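Warum Kunststoff manchmal durchsichtig ist und manchmal milchig

Kunststoffe bestehen aus sehr langen Molekülen. Man nennt sie Polymere. Ein Polymer kann man sich als Kette vorstellen, in der sich derselbe kleine Baustein immer wiederholt. Eine Kette mit 1.004 Bausteinen ist für ein Polymer noch kurz.

Wie ein Gegenstand aus Kunststoff aussieht, hängt davon ab, wie diese Ketten im Inneren liegen. Liegen sie völlig ungeordnet durcheinander, heißt der Kunststoff amorph. Liegen sie an manchen Stellen ordentlich nebeneinander und an anderen Stellen nicht, heißt er teilkristallin. Die geordneten Stellen nennt man Kristallite. 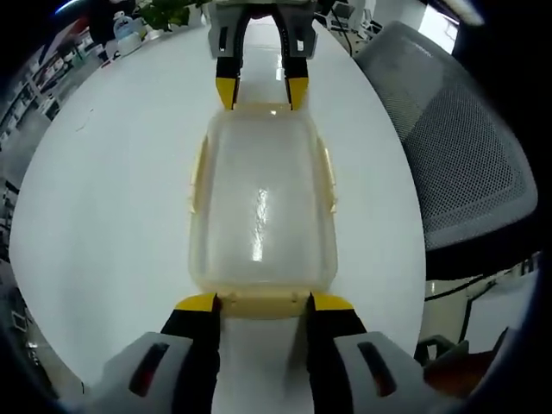

Was passiert mit dem Licht, wenn es auf einen Kristallit trifft?
Es ändert seine Richtung ein wenig. Fachleute sagen: Es wird gestreut. In einem teilkristallinen Kunststoff gibt es sehr viele solcher Stellen, und das Licht wird auf seinem Weg viele Male abgelenkt.

Drei Wörter sollte man unterscheiden:

Durchsichtig (transparent): Das Licht geht fast geradeaus hindurch. Man kann durch das Material hindurch lesen. Fensterglas ist durchsichtig.

Durchscheinend (transluzent): Das Licht kommt hindurch, aber in viele Richtungen verteilt. Umrisse sind unscharf. Butterbrotpapier ist durchscheinend.

Undurchsichtig (opak): Es kommt kein Licht hindurch. Ein Holzbrett ist undurchsichtig.

Auch die Dicke spielt eine Rolle. Eine dünne Folie aus Polyethylen wirkt fast klar. Ein dicker Block aus demselben Stoff ist weiß. In der dicken Schicht wird das Licht öfter gestreut als in der dünnen.

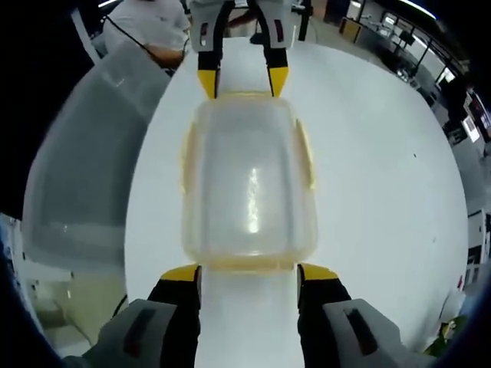

Streuung und Spiegelung sind zwei verschiedene Vorgänge. Die Streuung, um die es bisher ging, findet im Inneren des Materials statt, die Spiegelung an der Oberfläche. Eine glatte Oberfläche wirft einen Teil des Lichts zurück wie ein schwacher Spiegel. Deshalb kann auch ein durchscheinender Behälter glänzen: Der helle Streifen in der Mitte der Dose ist gespiegeltes Licht. Bei einer rauen Oberfläche wird das zurückgeworfene Licht in viele Richtungen verteilt, und sie sieht matt aus.

Versuch: Licht durch Kunststoff

Du brauchst eine Taschenlampe, ein Blatt weißes Papier, ein Lineal und 6 verschiedene Gegenstände aus Kunststoff, zum Beispiel einen Joghurtbecher, eine Folie und eine leere Flasche. Das Zimmer soll dunkel sein.

Lege das Papier auf den Tisch. Halte die Taschenlampe 45 Zentimeter darüber und leuchte senkrecht nach unten. Halte nun den ersten Gegenstand 10 Zentimeter über das Papier in das Licht. Beobachte den Lichtfleck. Bleibt sein Rand scharf? Wird er weich? Verschwindet der Fleck ganz? Schreibe das Ergebnis auf und nimm den nächsten Gegenstand.

Wiederhole den Versuch mit der Folie, nachdem du sie mehrmals gefaltet hast - der Fleck wird mit jeder Lage schwächer.

Die Klasse von Timothée Charpentier an der Schule in Lilthorpe hat den Versuch im November durchgeführt. Bei einigen Bechern war der Boden weniger durchlässig als die Wand. Die Böden waren dicker.
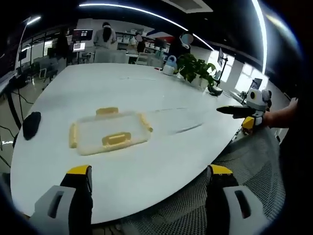
Durchscheinender Deckel mit vier gelben Laschen.

Farbe im Kunststoff

Viele Kunststoffe sind ohne Zusätze farblos, milchig oder leicht gelblich. Soll ein Gegenstand bunt werden, mischt man Farbpulver in die heiße Schmelze. Das Pulver heißt Pigment. Pigmentkörner streuen das Licht ebenfalls, und sie verschlucken außerdem bestimmte Farben. Ein rotes Pigment verschluckt vor allem grünes und blaues Licht. Übrig bleibt das rote.

Manche Kunststoffe werden mit der Zeit gelb. Sonnenlicht enthält ultraviolette Strahlung - sie ist für unsere Augen unsichtbar. Sie kann die langen Ketten beschädigen. Dabei entstehen Stellen, die blaues Licht verschlucken. Fehlt das Blau, sieht das Material gelblich aus.

Wörter zum Nachschlagen

Amorph: ohne innere Ordnung.
Kristallit: kleiner geordneter Bereich.
Pigment: Farbpulver, das sich nicht auflöst.
Polymer: Stoff aus sehr langen Kettenmolekülen.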